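18 Jun 2024
Notebook, craft pay comparison (Priveck costume / construction)

Carried on with the factor scoring. Glória and Rui in all day, Filipa from after lunch. Ilídio sent his comments on the May draft by post again, so they are in the blue folder and will need typing up. 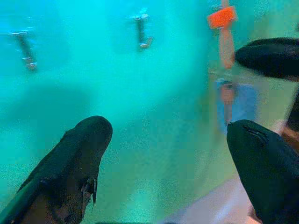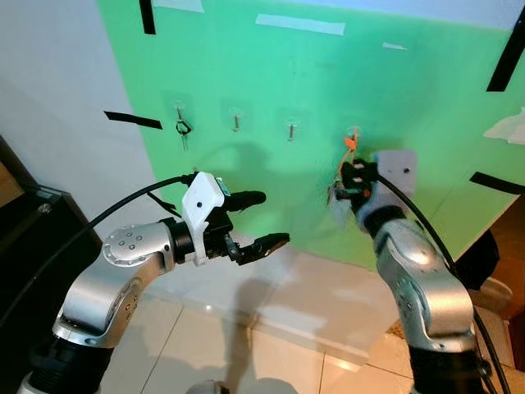
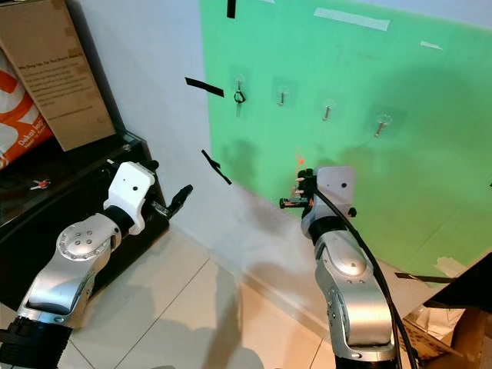
Second and third: the green board on the white wall.

Where we left off: 88 job descriptions in from Priveck, covering costume, hair and make-up, set construction, paint and props. All are now coded by department and grade. We are comparing cutters with set carpenters first, then makers with prop makers, then costume standby with standby carpenter. Hair and make-up is parked until we have a sensible match for it. Rui suggests prosthetics against sculptors. I think the training routes are close enough but the hours are not, and we would spend the whole report defending it.

Payroll extract

The Latis export arrived overnight. 1,455 lines, one line per person per week. Of those, 718 are costume. Problems so far:

Kit allowance is in the same column as basic pay for construction and in a separate column for costume. If you just read down the column it makes the gap look bigger than it is. I have split it out by hand for the first production and it took most of the morning. Rui thinks he can do the rest with the pay codes, as construction allowances all seem to start with the same letter. To check against payslips before we trust it.

Overtime for costume is nearly always blank. Glória rang Fernanda Sampaio about this. Fernanda's answer was that costume are on a "buy-out", meaning a flat weekly rate with the extra hours included. Construction are hourly after the tenth hour. So a blank does not mean no overtime was worked. We have no record of costume hours at all apart from call sheets, and call sheets give the start time and not the finish.

Some people appear under two job titles in the same week. Mostly this is assistants covering for the grade above. In construction they are paid at the higher grade for those days. In costume they are not, at least in the weeks I looked at. Worth a proper look, as this may be a bigger part of the difference than the basic rates.

Factor scoring

Scored cutter and set carpenter separately and then compared sheets. We used the same factors as in May: skill and knowledge, responsibility, physical effort, mental effort, working conditions.

Skill: Rui and I gave the two jobs the same. Glória had the cutter one step higher on the grounds that a cutter works from a sketch with no measured drawing, while the carpenter gets a drawing from the art department. Talked it through. Agreed same level for now and a note in the margin. A good chargehand carpenter works from bad drawings all the time.

Responsibility: cutter handles fabric that can't be replaced at short notice, carpenter builds things people stand on. Different in kind, same level.

Physical effort: carpenter higher. No argument. But Glória pointed out that our wording only mentions lifting and carrying. Nothing in it about standing at a table all day, or handling heavy period costume, or going up and down stairs with full rails. The wording came from an old scheme written for a factory. Rewrote it this afternoon to include sustained posture and repeated fine hand work. Carpenter still comes out higher, but by one step and not two.

Mental effort: cutter higher by one. Fittings with performers are not mentioned in the Priveck job description at all, though every cutter we spoke to brought them up. Keeping somebody calm while you pin them is part of the job and it is left off the page.

Working conditions: carpenter higher by one (dust, noise). Costume dye room should be scored separately from cutting. Have opened a new sheet for dyer.

Totals come out very close. The weekly rates do not. I am leaving the rates out of this entry until the allowance business is sorted, so that no one quotes a wrong one.

Interviews

Filipa did two more over the phone, a costume supervisor and a construction manager, both Carvalho productions. Notes are in her book, main points here.

The supervisor said she asked for parity with the construction manager on her last job and was told the budget line was fixed before she was hired. She has never seen the other departments' lines. She did not know the construction manager's rate until he told her himself in the canteen.

The construction manager said his rate is negotiated by comparison with what the last production paid and that he would walk if it dropped. He had assumed costume did the same. He was helpful and offered to send his old deal memos with the names blacked out.

Neither of them thought anyone had sat down and decided that one job was worth less. Both said the rates were there when they started. Filipa wants this in the report and I agree, though as what two people told us and no more.

She has also found that "assistant" means different things in the two departments. In construction it is a junior grade with a way up. In costume there are people who have been assistants for most of their working lives and are running the workroom. If we match by title we will compare the wrong people. Match on duties only. Have written this at the top of the scoring guide in red.

Ilídio's comments on the May draft

Mostly wording. He wants "traditionally female" defined once, with the head count by department beside it, and then not repeated. Fair. He also objects to the chart with 3 colours, which can't be read when printed in black and white. Will redo it with hatching.

His bigger point is that freelance contracts are short, so one expensive production could swing the averages. He wants the medians as well. Rui to add.

To do

Rui: pay codes in the Latis file, medians, check a handful of lines against payslips.
Glória: go back to Fernanda and ask if anybody in costume keeps their own record of hours. A diary would do.
Filipa: chase deal memos, one more hair and make-up interview.
Me: finish dyer sheet, rescore everything that used the old physical effort wording, type up Ilídio's pages.

Fondden want an interim note before they release the second part of the money. They have asked for findings. I will send them the method and the list of what is missing from the payroll data, and say findings to follow.

Dye room visit still not confirmed – ask again at Priveck reception, the number on the website goes to the wrong building.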